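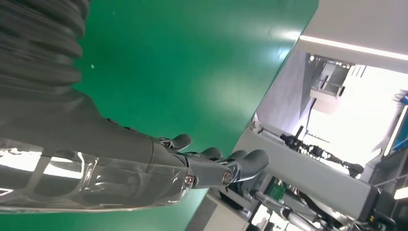

Two weeks with the Dranora hand

24th September

I wrote in June that I was looking for a robot hand with real fingers to replace the two-jaw gripper we have been using. Dircombe, the company that makes the Dranora, offered a trial unit. I paid the deposit and the shipping, and they get it back when the trial ends. They have not seen this post.

The hand is gray and so is nearly everything attached to it. The arm side has a ribbed bellows cover, and lower down there is a clear plastic shell. I like the clear shell more than I expected to. It does pick up glare from the ceiling lights, so checking anything through it means moving your head until the reflection goes away.

Setting up

The kit came in 2 boxes. Mounting it took most of an afternoon, mainly the fault of the printed guide, which covers an older wrist plate. Support sent me the right pages the next morning. After that the bolts lined up and the software found the hand on the first try.

Calibration is a guided routine. The fingers open and close one at a time, then together, and you confirm each step on the screen. Keep the area clear while it runs — the big finger swings lower than the others and I caught the edge of a tray with it.

What it does well

Picking up odd shapes is the reason to buy this. I had it move 186 parts from one bin to another over several sessions, a mix of bottle caps, short tubes and foam blocks. It dropped 5. Four of those were caps lying flat, and I could probably fix that by changing the approach angle.

The joints are easy to get at. There are bolts at the base of the hand and at the knuckle of the large finger, and both have a metal finish that shows dirt quickly. The gaps between the finger segments are open, so dust from the foam gets in there. I used a soft brush.

What I did not like

It is slow. The old gripper from Fontana closes in half the time, and for square boxes I would still use that one. The supplied cable is also too short for our layout, and the longer one costs extra.

The manual calls for a service check every 3000 cycles. That sounds like a lot until you leave it running over a weekend. The nearest service desk is in Sidham, a long drive for us, and they do not send anyone out on the basic plan.

Where that leaves me

I have asked for a price on one hand with the long cable and the better service plan. If the number is sensible I will order it. The trial unit stays until the end of the month, and I want to try it on thin cardboard before it goes back.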